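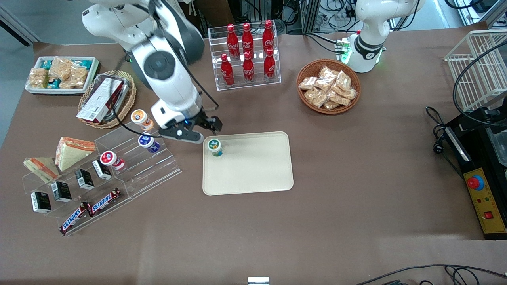

Call for Student Participants: Robotic Manipulation Project Course

The Begum Institute of Applied Automation invites applications from undergraduate and graduate students for its project course in robotic manipulation, held at the Clulstead campus. The course runs for one term beginning in November and carries 4 academic credits. Places are limited to nine students, who will work in three teams under the supervision of Ruwan Paul, course director, and Debashish Akanda, laboratory instructor.

About the Project

Participants will develop and test programs for a two-arm robot that handles packaged groceries on a tabletop. The project is titled Vumitz and is now entering its second year. The first group of students wrote the basic routines for grasping and placing single items. The coming group will extend that work to complete customer orders, in which several items of different shapes are collected on one tray in a stated sequence.

The items are ordinary retail goods: bottled soft drinks, small cups of yogurt or pudding, drink cartons, wrapped sandwiches, candy bars, and bagged snacks. Each presents its own difficulty. A soft bag changes shape when it is gripped, and a clear wrapper is hard for a vision system to locate against a clear stand. Students will be expected to record failures as carefully as successes, and the course grade takes account of both. 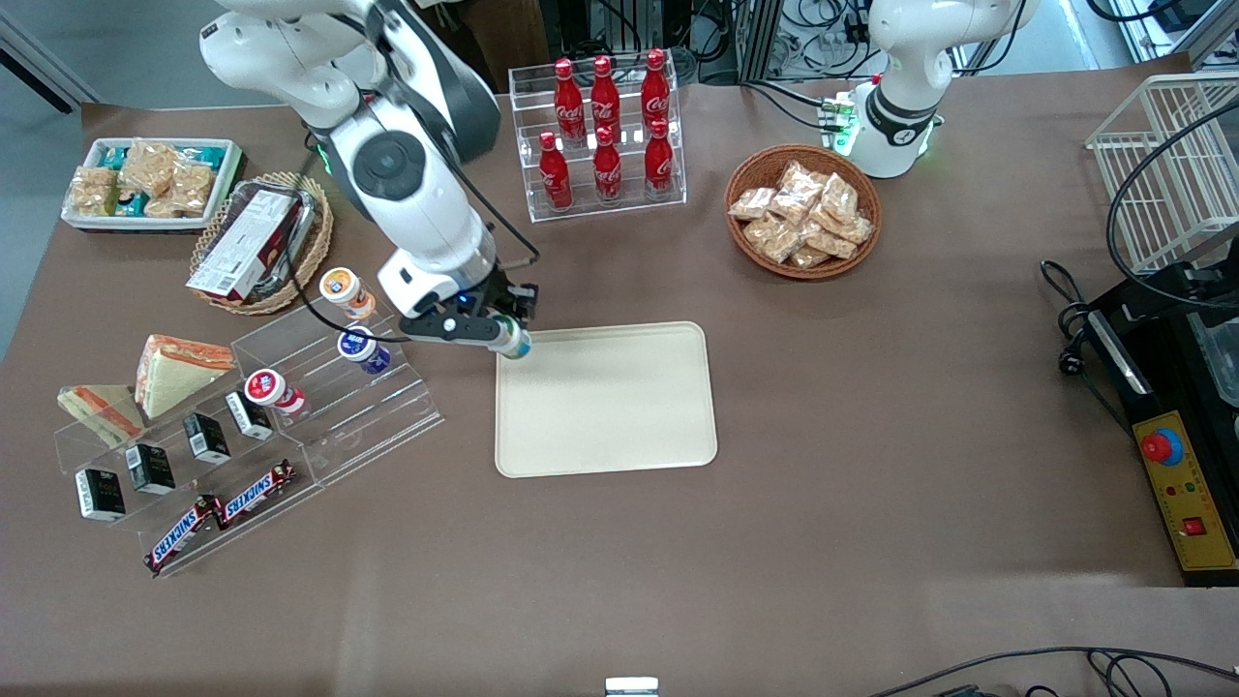
A small cup held in the gripper at the corner of the order tray.

Duties of Participants

Each student will be assigned to one team for the full term. Team duties include:

Planning and programming arm movements for an assigned group of items
Operating the robot by hand control to record training runs
Labeling recorded runs and maintaining the team's log
Resetting the table to the standard layout between runs
Presenting results at the two course reviews

Every team is required to contribute to the shared collection of recorded runs, which is to reach 2000 by the end of the term. Runs that do not follow the standard layout will not be counted toward this total. The layout sheet is issued at the first meeting and may be changed only with the approval of the laboratory instructor.

Students should expect to spend nine hours per week on the course, of which four are scheduled laboratory time. The remaining hours may be arranged within the team - evening bench time is available by sign-up.

Eligibility

Applicants must be enrolled in a degree program at the Institute or at a partner school and must have completed one course in programming. Experience with Python is preferred. Prior work with robots is helpful but is not required, and applications from students in design, psychology, and food service management are welcome. At least one place on each team will be reserved for a student from outside the engineering departments.

All participants must complete the laboratory safety session before operating the equipment. The session covers the emergency stop, safe distances while the arms are powered, and the procedure for reporting a fault. Students who miss the session will be offered one make-up date.

Cost and Support

There is no charge beyond regular tuition. A materials fee of $40 is collected at registration and will be waived on request for students receiving financial aid. Participants will have use of Prolorport, the Institute's simulation software, on laboratory computers and by remote login. Personal laptops are permitted at the desks but may not be connected to the robot controller.

How to Apply

Applications must include the following:

A completed course application form, available from the Clulstead campus office
An unofficial transcript
A statement of no more than one page describing the applicant's interest in the project and any relevant experience, including work in retail or food service
The name of one instructor willing to provide a reference

Applications are due at the campus office by June 25, 2024. Incomplete applications will not be reviewed. Selected applicants will be invited to a short interview with the course director and the laboratory instructor, and all applicants will be informed of the outcome in writing. Students who wish to apply as a pair may say so in their statements, although placement on the same team cannot be guaranteed.

Questions about course content should be directed to Ruwan Paul. Questions about laboratory access, including accommodations for students with disabilities, should be directed to Debashish Akanda. Both may be reached through the Clulstead campus office during regular office hours.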